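Chapter 4
Why We Give Prizes
15 min read

Think of the last time you won something. Maybe it was a spelling bee, a pie contest, or a three-legged race at a summer picnic. What did you take home, and where is it now? Most people can answer both questions right away, even decades later, and that is a wonderful puzzle for anyone who studies how groups of people work!

A prize is a strange kind of object. A ribbon costs pennies. A cup may never hold a drink. Yet people will practice for months to get one, and towns will argue for years over who should have had it. In this chapter we look at what prizes do for the people who win them, for the people who lose, and for the groups that hand them out.

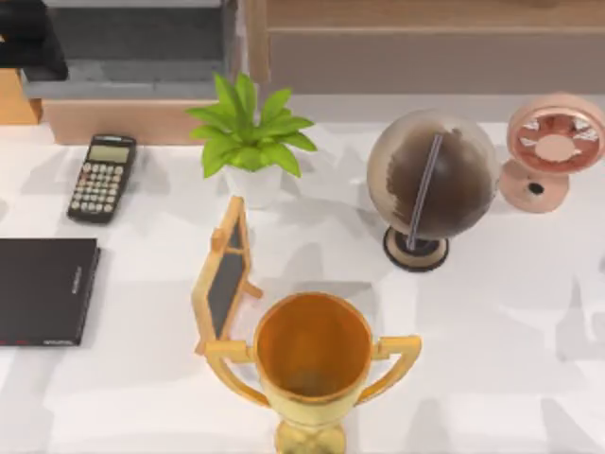 Figure 4.1 A gold trophy cup with two handles. The cup is one of the best-known prize shapes.

We start in the river town of Vastdale, where the growers' fair once gave a single award for the best squash. One year the fair switched to 34 smaller awards, and entries jumped to 70. You might guess that more prizes made each one matter less. Some families did feel that way — and they said so loudly — but many first-time growers came back the next year with bigger plans and better squash.

Later we travel to the Kunar rowing club, which gives its top award to the crew that improves the most. Keep both places in mind as you read. They will help you with the big question of the chapter: when does a reward bring people together, and when does it pull them apart?

Key terms: status, reward, norm, rivalry

12 shares | 4 comments

Related chapters
Gifts and Favors
The Rules of Play
Keeping Score in Small Towns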